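Drirnham Laundry Users' Group Questions Bollis "Fold-Ready" Claim

DRIRNHAM, February 2, 2026. The Drirnham Laundry Users' Group today asked Bollis to show its evidence for the claim that its new rinse additive, Jumska, cuts folding time "by up to 70 percent." The group has asked twice before and received a brochure both times.

Jumska went on sale locally at a price well above ordinary softener. The label says treated bedding "falls into shape." It does not say what kind of bedding, who folded it, or what it was compared with.

"I have been folding sheets for a long time and I have never seen one fall into shape," said Mererid Landeg, who chairs the group. "If they have a test, let us read it."

Bollis has pointed to a survey of 400 customers. By its own summary, 200 of them had received free bottles. The questions have not been released.

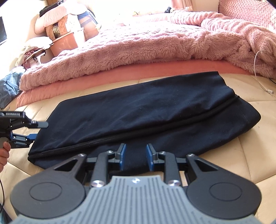

The group is also asking stores to take down the "fold-ready" shelf signs until the full survey is public. Derkach, the main local stockist, says it will "look into it," the same answer it gave last April about a different softener.

Members who bought Jumska and want a refund should keep the receipt and the bottle.

Contact: Rongrong Yu, press desk, Drirnham Laundry Users' Group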